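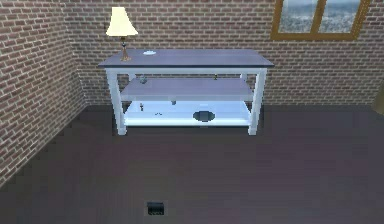
Flokmont supplies and fits decorative wall panels, printed wallpapers and wall hangings for private homes. The answers on this page cover the matters most often raised by customers before and after placing an order. They apply to all rooms, including those with exposed brick, and to walls that have furniture standing near them, such as a console table with a lamp on it. Customers who have ordered through a retail partner should also read the terms supplied by that retailer, as delivery arrangements may differ.

Ordering and samples

How do I order a sample?
Samples may be requested from the online shop or by post. Each customer may receive up to four samples without charge. Further samples are charged at the rate shown in the current price list, and the cost is deducted from any later order for the same design. Samples need not be returned.

Will the colour of my order match the sample?
Wallpapers are printed in batches, and small differences between batches are to be expected. The batch number appears on the label of every roll. Please check that all rolls carry the same number before the first one is opened. If they do not, contact the customer office and leave the rolls sealed.

How many designs are available?
The full collection currently holds 375 designs. Of these, 27 belong to the Amano range, which is printed to order and cannot be cancelled once printing has begun. The remainder are normally held in stock. 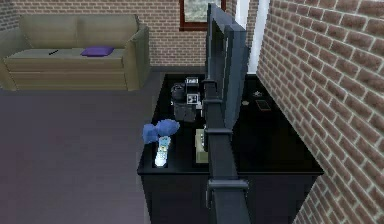

How long does delivery take?
Stock items are sent out within five working days of payment. Amano designs take four to six weeks. The carrier will contact you the day before delivery, and a signature is required for any parcel containing panels.

Can I change the delivery address after ordering?
The address may be changed until the order has been passed to the carrier. After that point the parcel must be returned to us first, and a second delivery charge applies.

Walls and preparation

Can wallpaper be hung directly on brick?
We do not recommend it. The joints will show through the paper and the paste will not hold evenly. Brick should be lined with board or plastered first – new plaster must be left to dry fully and then sealed. Where the brick is to stay visible, a fabric hanging from the Vekoseo range may be more suitable, as it is carried on a rail and needs only two fixings for widths up to 60 cm.

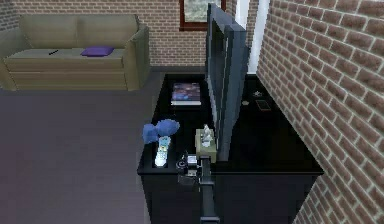

Two-seat sofa and small purple cushion against a brick wall

May I fit panels in a rented property?
Please obtain written consent from your landlord beforehand. Takard panels are screwed to battens and will leave holes when they are removed. We can supply a fitting sheet for the landlord on request.

Do you carry out the fitting yourselves?
Fitting is available for panels and for murals, but not for single rolls of wallpaper. A home visit is made before any fitting date is agreed. Visits are arranged by Kumiko Sakai, and questions about measurements should be sent to Kohei Oshima at the same office. Furniture must be moved at least one metre from the wall before the fitters arrive. Fitters are not permitted to disconnect radiators or wall lights. 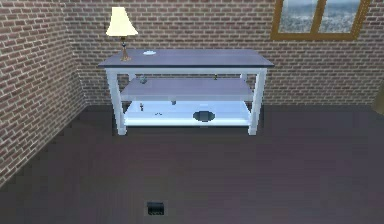
Console table with shelves, brick walls behind

Care, returns and complaints

How should wall hangings be cleaned?
Use a soft brush or the lowest setting of a vacuum cleaner. Do not wash or iron the fabric. Panels may be wiped with a slightly damp cloth, working along the grain.

What can be returned?
Unopened stock items may be returned within 30 days. Amano designs, cut lengths and opened rolls are excluded unless faulty. The reference printed on your delivery note must be enclosed – parcels that arrive without one will be held until the sender has been identified.

What should I do if a panel is damaged on arrival?
Keep all packaging and report the damage in writing within seven days, with the order number and the number of panels affected. Complaints are handled by Yu-na Bang. If you are not satisfied with the reply, you may ask for the matter to be reviewed by Torbjørn Lunde, whose decision will be sent to you by letter.

Page last revised August 2025. The price list is next due for review in March.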